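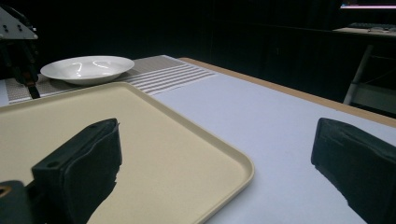
*Cream plastic tray with a raised rim, on the table.*

# Drakska Small Pet Training Kit: six weeks with two rabbits

*4/3/26*

I've wanted to try clicker training with my rabbits for years, and I kept putting it off because nearly everything on the shelf is made for dogs. The clickers are loud enough to send a rabbit under the couch for the afternoon, and the treat pouches are sized for biscuits as big as my thumb. So when the feed store in Bretow got the Drakska kit in, I bought it on the spot and carried it home like a birthday present.

Six weeks later I'm still using it every evening. I love it! It has a couple of real weak spots too, and I'll get to those.

## What's in it

You get a soft clicker, a telescoping target stick with a rubber ball on the end, a clip-on treat cup, a folding platform with a grippy top, and a spiral-bound handbook with 10 chapters. There's a drawstring bag to keep it all in, and mine already smells like dried dandelion.

My two are Mustard, a four-year-old lop who would walk through fire for a blueberry, and Plum, a small gray doe who came from the shelter in December and was scared of hands. I figured Mustard would take to it and Plum would watch from her box. I had that pretty much backward.

## The clicker

Best thing in the bag. It makes a dull little "tock," closer to a pen than a regular dog clicker, and neither rabbit so much as thumped at it. The button is wide and sits right under the thumb, so you can click while you're lying on your stomach on the rug with your arm stretched out (which is how I spend most of my evenings now).

I also own the Peng Mini, which I bought last year and gave up on. The Peng is smaller and cheaper and has a nice wrist loop, but even wrapped in a sock it was too sharp for Plum. If you have a bold rat or a guinea pig who doesn't care about noise, the Peng might do you fine. For rabbits I'd go with the Drakska every time.

## The target stick

It slides out in three sections and holds its length well. The ball on the end is a dark blue rubber that shows up nicely against a light carpet. Mustard's first move was to bite it. His second move was also to bite it. The handbook sees this coming and has you click for the sniff, before the teeth get there, and once I got my timing right he was following the ball in circles by the end of the week.

My complaint is the middle joint. It's begun to slip when I hold the stick straight down, and twice it has shortened on its own partway through a session. A wrap of tape has it working for now, but I'd like to see a proper twist lock there.

## The platform

I expected this to be filler and it's turned into our favorite piece. It's low, it doesn't slide on hard floors, and the top has enough texture that the rabbits can plant their feet. "Go to your spot" is so useful with a rabbit! Nail checks, weighing, getting someone out from behind the TV stand, all of it goes easier once they have a place they like to run to.

Mustard, who is a large gentleman, hangs off the back a bit. A giant breed won't fit. I'd gladly pay more for a bigger one.

## The treat cup

Meh. The clip is stiff, the cup is shallow, and if you bend over, the pellets go everywhere. The rabbits consider this its best feature. I went back to a little jar lid on the floor next to me.

## The handbook

I was ready to skim it and ended up reading it twice. The writing is plain and friendly, and it's clearly by people who live with small animals. It spends three whole chapters on body language before it asks you to teach a single thing, with line drawings of ears and feet and that tense, flat crouch that so many people mistake for relaxing. I'd been misreading Plum's crouch for weeks. I thought she was getting comfortable with me, and she was hoping I'd leave.

The advice that helped us most was to stop while the rabbit still wants more. Sessions in the first chapter are tiny, just a handful of clicks, and then you put the bag away. Plum started coming out to look for the bag. In week four she put her front feet on my knee and touched the ball, and I had to sit very still and be thrilled on the inside.

The chapters on guinea pigs and rats look good too, though I can't speak to them from experience. The one on birds is only a few pages and feels tacked on. Look elsewhere if a bird is what you have.

## Where to get it

Osarlow carries it online and will sell you the handbook by itself, which is a nice option if you already have a quiet clicker. They stock spare platform tops as well. I haven't seen the target stick sold separately anywhere.

## My rating

**Clicker:** 5 out of 5
**Target stick:** 3 out of 5 until they fix that joint
**Platform:** 5 out of 5
**Treat cup:** 2 out of 5
**Handbook:** 5 out of 5, minus the bird pages

We're on chapter seven at the moment, walking into the carrier on cue. Plum goes all the way in and turns around. Mustard puts his head in, eats the blueberry, and backs out again, so we'll be on chapter seven for a while.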